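Filed under: Robotics, Machine Learning | 70 shares | 4 comments

Demonstration gathering

Demonstration gathering is how a learning robot gets its examples: a person steers the arm through a job, the joint readings and video get saved, and each saved run is an "episode." I've kept this entry up for Sustik since July, and I still love the block-sorting sets best (Lesora has more than 551 episodes of them!).

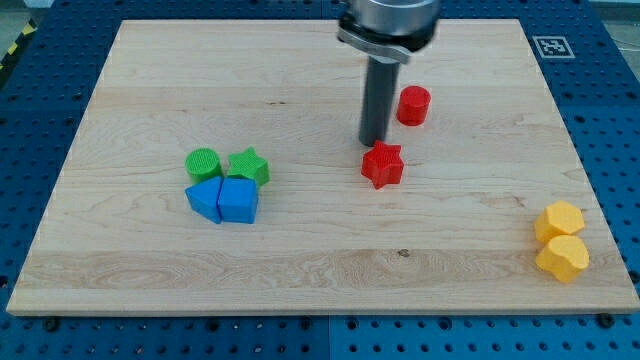 Do bad runs get thrown out?
Most groups keep them, labeled as failures, so the learner can be checked against them later.

Arnberg style means one operator per set. Sayegh style swaps operators every 165 episodes, and I find those sets messier but more fun to train on.

Get new Sustik entries by email. Unsubscribe anytime.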